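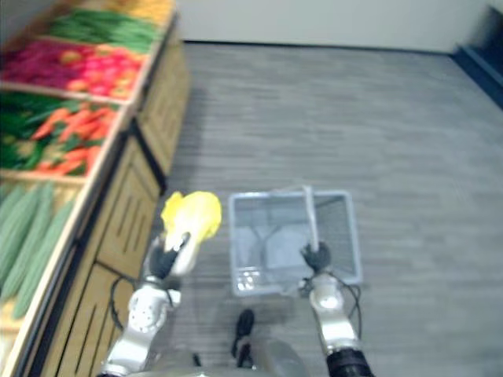 *Fig. 4 – Produce stand with the blue shopping basket in front*

## 3. Shop corner and round table

This section covers the Hineo produce stand, the shopping basket and the round table. Finish section 2 before you start.

### 3.1 Filling the stand

1. Place the stand on level carpet, with its back to a wall or divider.
2. Leave at least 300 mm clear at each end.
3. Give each kind of vegetable its own bin. Lay long pieces such as cucumbers side by side.
4. Put carrots in with their green tops showing.
5. Set the basket on the floor in front of the stand. It should be empty at the start.

**Note:** The vegetables are artificial. Wipe them with a damp cloth and let them dry before they go back in the bins.

**Caution:** Do not stand on the lower front of the stand or lean on the slats.

### 3.2 Setting the round table

1. Stand the table on the plank floor, away from the carpet edge.
2. Check that it does not rock. If it does, turn it slightly and try again.
3. Clear the top and wipe it with a dry cloth. 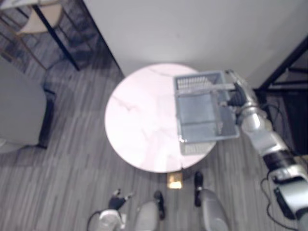

4. Lower the grey rack on to the table and let go only when the whole base is resting on the top. A corner left over the edge will tip once the rack is loaded.
5. Slide the rack towards the middle – lift it slightly if it drags.

**Caution:** Do not use vinegar or scouring powder on the tabletop.

### 3.3 Moving the rack

Empty the rack first. Hold it level and keep it clear of the table rim. Replacement racks are ordered from Sterkurier, Wendport, under part number 3469.

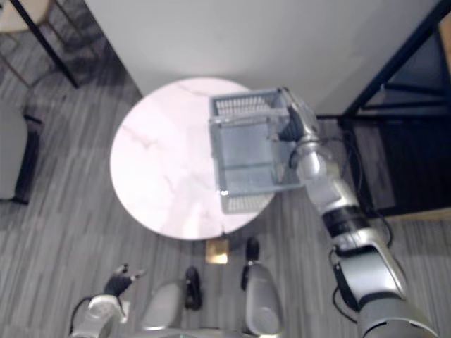
*Fig. 6 – Grey rack held over the right half of the tabletop*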